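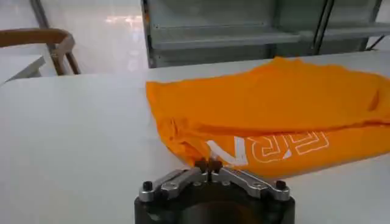 Noura Akl: We used two packs for my parents' anniversary dinner and they stayed standing all evening, even with the patio door open. I printed the names at home and wrote the late ones by hand. The ink took a minute or so to dry on the handwritten ones, so leave them flat for a bit.

Restdale Folded Place Cards, Blank, Pack of 24

The Restdale is a plain tent-fold place card for dinners, showers, weddings and office lunches. It comes flat, scored across the middle, and ready to write on or run through a home printer. The front is blank apart from a thin raised border. The back is blank too, so you can put a meal choice or a table number there if you need one.

Each pack holds 24 cards and matching sheets of tissue to keep them clean in the box. Envelopes are not included. If you want to use the cards as escort cards at the door, see the Restdale Small Envelope, sold separately.

Details

Finished size when folded: 3 1/2 inches wide by 2 inches tall
Flat size: 3 1/2 inches wide by 4 inches tall
Paper: Gromlow uncoated card, 300 gsm
Colors: White, Ivory, Pale Gray, Sage
Border: blind embossed, no ink
Score: one, across the center, pressed from the outside
Cards per pack: 24
Packed flat in a two-piece box

All four colors are cut from the same weight of card. Sage and Pale Gray are colored all the way through, so the cut edge matches the face. Colors can shift a little between batches. If you are ordering for a large event, please order everything you need at one time and we will pull it from a single batch. Add a note at checkout if you are topping up an earlier order and we will match it as closely as we can.

Writing on the cards

The surface is smooth with a slight tooth. It takes gel pen, fine felt tip, fountain pen and pencil. Brush lettering works on White and Ivory. On Sage, dark green or black ink reads best from across a table, and white gel pen shows up well but needs two passes. Glitter pens and paint markers are slow to dry on this stock. Test one card first.

Write before you fold. It is much easier to keep a straight line on a flat card, and there is room to rest your hand. Names look right when they sit slightly below the middle of the front panel. If you are using full names, drop the second line to a smaller size or leave off middle names.

Our letterer, Jad Chamoun, pencils a light baseline on every card with a ruler and takes it off with a soft eraser the next day. A white vinyl eraser is fine on all four colors. Pink erasers leave a mark on White.

Printing at home

The cards will go through most inkjet printers with a rear or straight-through feed. Printers that bend the paper around a roller at the front can curl the card or jam on the score line. Laser printers vary. The embossed border is shallow and will not hurt a printer, but very heavy toner can look broken up where it crosses the line, so keep your text inside the border.

Set the paper size as a custom size, 3 1/2 by 4 inches, and the paper type as heavy card or matte card. Feed them one at a time if your printer is fussy. A template is available on the downloads page in three formats. It has the fold line marked and the name already placed in the lower half, which is the half that becomes the front.

If you would like us to print the names, choose Printed Names from the options. We need the list as a spreadsheet or a plain text file with one name to a line. We print what you send. Please check spelling, accents and titles before you upload, and have a second person read it over as well. Printed cards take 5 working days from the time you approve the proof. The standard typeface is El-Sayed Roman, and an italic is available at no extra charge.

How many to order

Count your guests, then add a few spare cards for mistakes and late changes. One extra card for every ten guests is usually enough if you are printing. If you are writing by hand, allow more – a new pen and a long list will use up a few. For a seated event with a buffet you only need cards for the seats that are assigned. Children's tables often do better with a table sign.

Larger orders are packed in a single carton with a divider between colors. For 300 cards or more, contact the Retovcombe store before ordering so we can check that one batch will cover it. Our Retovcombe workroom shipped 3,679 packs of this card last year, and Ivory is the color that runs short first. December is the busiest month for all place cards. Orders for that month should reach us by 21st October if you want printed names, and later orders will be taken only if there is room.

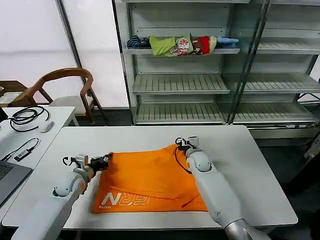 Can I put a meal choice on the card without it looking crowded?

Put it on the back panel, or use a small mark in a corner of the front. Servers generally walk behind the guests, so the back panel works well at long tables. At round tables a mark on the front is easier for them to see. Many customers use one initial, such as B for beef or F for fish, and give the caterer a short key. We also sell Restdale Dots, a sheet of small round stickers in four colors, which peel off cleanly within a day or two.

Folding and setting out

Fold away from the raised side of the score, so the border stays on the outside. Do it with clean, dry hands and press gently along the fold with the back of a spoon or a bone folder. Do not press over the border. It will flatten. After folding, let the card open a little on its own. It should stand at an angle with the two panels about as far apart as the width of two fingers.

Fold on the day if you can, and carry the cards flat in their box. If you need to fold the night before, stand them on a tray, in table order, with a sheet of tissue over the top. Table order saves a lot of walking. Put a slip of paper between tables with the table number on it.

Outdoors, use a small weight inside the fold or tuck the card under the edge of the bread plate. The cards are not waterproof, and ink may run if a glass is set down on them.

Matching items

Restdale Table Numbers, 1 to 20, same card and border
Restdale Menu Card, 4 by 9 inches
Restdale Small Envelope, pack of 24
Restdale Thank-You Card, folded, with envelope
Restdale Dots, one sheet

The invitation in this line has been discontinued. A few boxes remain in Pale Gray at the Retovcombe store only.

Customer comments

Joelle Akl: Good weight. The Ivory is warmer than I expected, closer to cream. It went fine with the linens but order one pack first if you need an exact match.

Tamer Hijazi: Jammed in my front-feed printer, as the page says it might. Fed well in my sister's, which loads from the back. Four stars.

Dalal Sabbagh: I would like a larger size for long last names. We have a couple of hyphenated ones in the family and I had to write very small.

Reply from the store: Thank you, Dalal. A wider card is being tested now, in White and Ivory. It will be listed on this page when it is ready.

Returns

Unopened packs can be returned within 30 days. Opened packs can be exchanged if the cards are damaged or badly scored. Please send a photo of the cards and the batch label on the bottom of the box. Printed names cannot be returned unless the error is ours – in that case we reprint the affected cards and send them by the fastest service we have.

Storage

Keep unused cards flat in the box, away from sunlight. Sage fades a little if left on a windowsill. The other colors hold up well, though White will yellow slightly after several years.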